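Learning to Love the Boring Bathroom

I've been meaning to write this post since August, when we finally gave up on the idea of a full bathroom remodel and decided to just live with the one we have. If you've been reading for a while you know I had a folder. The folder had 94 saved photos in it, nearly all of them of bathrooms bigger than my kitchen, with a window over the tub and a plant the size of a fourth grader. I loved that folder!

Then we got the quote. I won't tell you the whole number, but the plumbing part alone made me put the phone down and go eat cereal. So that was that, and after sulking for a good long while I started thinking about what bugged me in there day to day, and whether any of it needed a contractor at all.

First up was the light. We had one of those yellowy bulbs that makes you look like you're coming down with something, and I'd been putting on makeup under it for years and then getting to the car and gasping at myself. I bought a new fixture from Remico, which is the little lighting store out past the Herkach turnoff, next to the place with the good bagels. It was on clearance because the box was dented. My husband put it up after dinner one night with only a medium amount of swearing, and the next morning I walked in and could see my own eyebrows. A mixed blessing, but I'm keeping it.

Next was storage, and this is where I have opinions. I used to think we needed more of it. We had a basket and a rack and a thing that hung over the door, and every one of them was full of stuff I didn't use: hotel lotions, a curling iron with a burn mark on it, three kinds of sunscreen that had all separated into oil and sadness. I took every single item out and put it on the bed, and I only let things back in if I'd used them in the past month or they were medicine. The over-the-door thing went to the thrift store the same afternoon (I was afraid I'd change my mind).
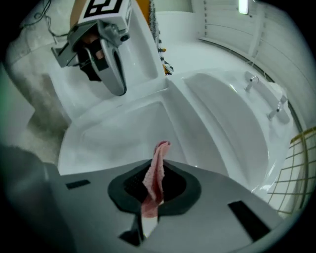 Then there's grout, and oh boy. I have tried the baking soda paste. I have tried the baking soda paste with vinegar, which fizzes and makes you feel like a scientist, and then you wipe it off and the grout looks exactly like it did before. What finally worked for me was a stiff little brush, plain oxygen bleach mixed with warm water, and leaving it alone for 13 minutes while I folded laundry. Yes, 13. The first time I meant to do ten and got distracted by a phone call, and it came out so well that I've been superstitious about it ever since. Open a window and wear gloves, and please don't mix it with anything else under the sink.

After that came caulk. I'd never done it before and I was nervous, but it was one of the most satisfying jobs I've ever done in this house. I used the white Denura kind that comes in a squeeze tube, so you don't need the gun. Put painter's tape above and below the gap, run your bead, smooth it with a wet finger and pull the tape right away while it's still soft. I waited too long on my first stretch and it came up in a gummy string and I had to start over. The second one is beautiful. I make people go in and look at it.

Towels were my splurge. I'd been using the same set since before we were married, and they'd gotten to the point where they just sort of moved the water around. The new ones are Cuypers, in a grayish green, and I got four big ones and two for hands. Wash them before you use them, skip the fabric softener, and give them plenty of room in the dryer. They shed like a cat for the first few loads and then settle down.

So where did we land? I kept the receipts in an envelope because I wanted to know, and the whole thing came to 607 dollars, with close to half of that being the light fixture and the towels. I'd told myself 300 when I started, so don't come to me for budgeting advice. It's still a small bathroom with no window over the tub and no giant plant. I do like being in there now, though, and I took a bath last night with a library book and stayed until my fingers went pruney.

The floor is next. It's that speckled vinyl and one corner has started to curl up behind the door. If any of you have done peel-and-stick tile over old vinyl and it lasted more than a year, please tell me about it in the comments, and tell me what brand!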